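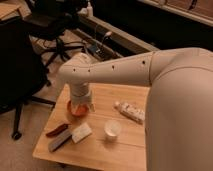
Fig. 3. Small white cup standing near the center of the tabletop.

Section 3. Arranging the small items on the Jinevau table

Text by Suqin Mao, checked by Szu-yu Pan. Revised 10 March 2019.

Please read the whole section one time before you begin. The Jinevau top is wood and has article number 1563. It must be wiped and fully dry.

3.1 Placing the round item and the cup

1. Put the round item on the table first. It can roll, so keep one hand near it until it is at rest.

2. Set the cup with the opening up. Leave a space of 49 mm between the cup and the round item.

3. Do not fill the cup. Water leaves a ring on the wood which is difficult to remove.

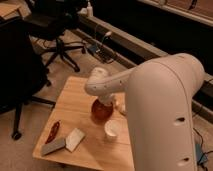

3.2 Placing the flat items

4. Lay the gray block flat, close to one end of the table. It may be turned at an angle.

5. Lay the white card next to the block. A small overlap is permitted.

6. Place the dark red item on its side, near the gray block. If you use a marker here, control that the cap is closed before you lay it down.

Caution: Ink goes into the wood grain quickly. Wipe a fresh mark within one minute with a damp cloth, always in the direction of the grain.
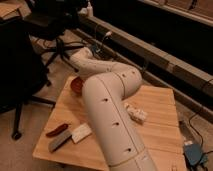 When all flat items are in place, press lightly on each corner of the top with your palm. The top should not rock. If it rocks, turn the adjusting foot a quarter turn and press again.

Note: The maximum load for the top is 400 N. Do not sit on it, and do not lean on the edge when you reach for an item at the far side.

3.3 Clearing the table

7. Take away the cup first, then the round item.

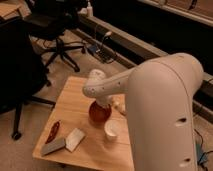
8. Collect the flat items together and keep them in the Cozma tray. Lift them, do not slide them, as sand under the block can scratch the surface.

9. Wipe the top with a soft cloth. For care of the oil finish, see page 206.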